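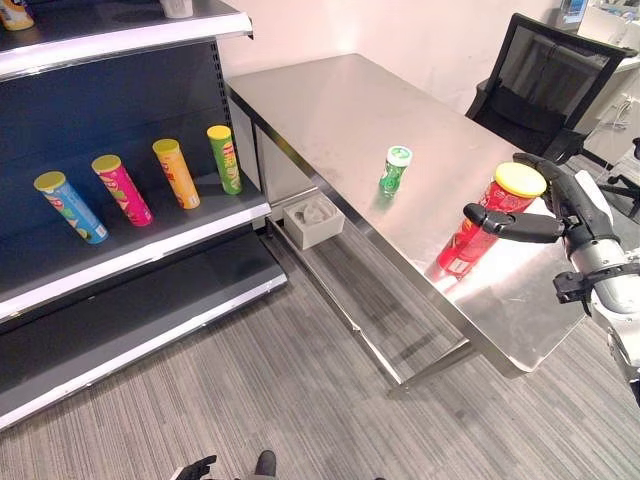
Before you put goods on the Tolberg unit, please read this section until the end. The order of filling is important for the stability. Start with light goods at eye height and leave the bottom shelf free for the moment, as with the row of tubes on the middle shelf and nothing on the one under it. The heavy goods come to the bottom only after the second levelling (section 9).

## 7.1 Setting the shelf height

The upright has a column of slots. The brackets hang in these slots and they are held by the weight of the shelf, without screws.

1. Take all goods from the shelf you want to move. Put them on the table or in a box.
2. Lift the front edge of the shelf a little and pull it towards you. It comes free from the brackets.
3. Take out both brackets and put them in the new slots. Count the slots from the top, on the left and on the right, and compare the two numbers.
4. Push each bracket down until you hear a click.
5. Put the shelf back, rear edge first.
6. For tubes and tall packs leave 380 mm between one shelf and the next. With less than this, it is difficult to take a tube out from the back position.

**Caution:** Never move a shelf with goods on it, also not by only one slot.

**Note:** If the click does not come, the bracket is probably upside down. The longer hook must be at the top.

## 7.2 Filling the shelf

1. Wipe the shelf with a cloth. Do not use a cleaner with alcohol on the front edge, the gloss becomes dull from it.
2. Put tubes standing, with the lid up, and leave a small space between them so that fingers can pass.
3. Turn the printed side to the customer.
4. If you have several flavours, put one tube of each at the front first and look at it from the corridor. After that you fill the rest.
5. Check that every tube is straight. A tube which leans is often standing on the join of the shelf.

Thaddäus Kofler from our Lomlow shop recommends to fill from the far end towards yourself. In this way the arm does not pass over the goods which are already standing.

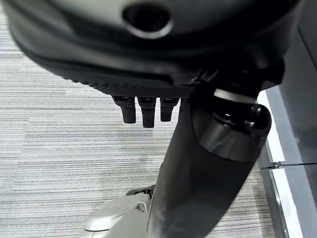 ## 7.3 The steel table beside the shelf

The Rainer table is meant for unpacking and for single articles. It is delivered with the legs already mounted.

1. Place the table beside the unit and leave enough distance to walk between them. We use 772 mm at Vadbridge.
2. Check that the crossbar under the table touches neither the wall nor the carton you keep there.
3. Press on each corner with a flat hand. If one corner moves, turn the foot of this leg to the left until it is quiet.
4. Keep bottles away from the edge. Brushed steel is more slippery than it looks.

**Caution:** Do not sit on the table and do not stand on the crossbar.

## 7.4 Small parts
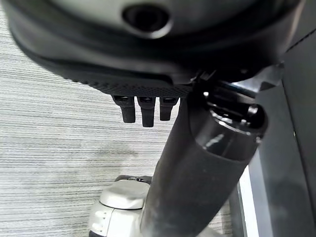 Spare brackets and end caps belong in the bag which came with the unit. Count them before you begin, and again when you are ready. If a black cap is missing, search the floor first: it is lighter than the cap and a black part shows well on it. Look also under the lowest shelf. Missing parts can be ordered from Horațiu Pascu, please give the number on the bag.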